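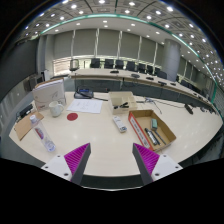 I went to the open day of the Komamano paper mill in November, together with my colleague Ivan Hordiienko, who restores old maps and wanted to see how the heavier sheets are made. The mill lies at the end of the valley, 12 kilometers after Nandik, and the bus goes only in the morning and in the evening. We arrived much too early and walked two times along the river before the gate was opened.

The tour began with the raw material. They still cook a part of the bark themselves, in a low building behind the main hall, and the smell stays in the clothes for the whole day. Our guide, Mrs. Thammasiri, has worked there for many years and she explained everything slowly, which I appreciated very much. She told us that the water comes from a spring above the village and that in a dry summer they must stop the production for weeks.

In the vat room we could try to form a sheet. It looks easy when the workers do it, but my sheet was thick on one side and had a hole near the corner. Ivan did better. The drying loft upstairs holds nearly 4000 sheets, hung in pairs over ropes, and one has to bend down to pass between them.

What I liked less was the shop. The prices were not written anywhere, and the catalog number I was looking for, 996, a thin gray paper for the inside of book covers, was sold out. They promised to send a sample by mail. The café Grutimance, next to the gate, had good soup but only 2 tables, so most visitors ate outside in the cold.

If you plan to go, write to the mill before, as the vat room takes small groups only. Wear shoes that can get wet. The evening bus leaves from the bridge, and the old stop at the gate is no longer served.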